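4. Booking the roof terrace

Your Flenel resident account works from the day you collect your keys, so you can have friends round on the terrace in your very first week! Bookings are made on the panel beside your front door or in the Ninesness app.

1. Tap Shared Spaces, then Terrace.
2. Choose a date and a slot. Each slot lasts 3 hours.
3. Type in your flat number and tap Confirm.
4. Make a note of the door code. It works for your slot only.

Note: Chevalier House residents share the terrace with Ero House, and summer evenings go quickly – from May onwards, book as early as you can.

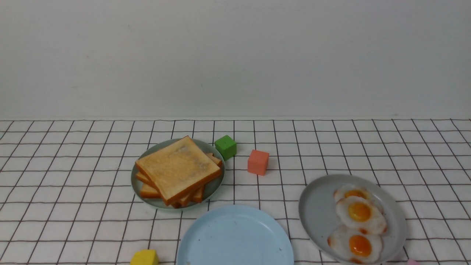
The terrace holds up to 19 people, with two gas grills and a lovely long bench facing the park. To light a grill, open the lid first, turn the left-hand dial to High and press the red button.

Caution: Never light a grill with the lid closed. Turn off the gas at the wall before you leave.

To cancel, tap My Bookings, then Remove. Stuck? Ring Henok Wubshet in the lettings office on extension 54 – he loves a terrace question.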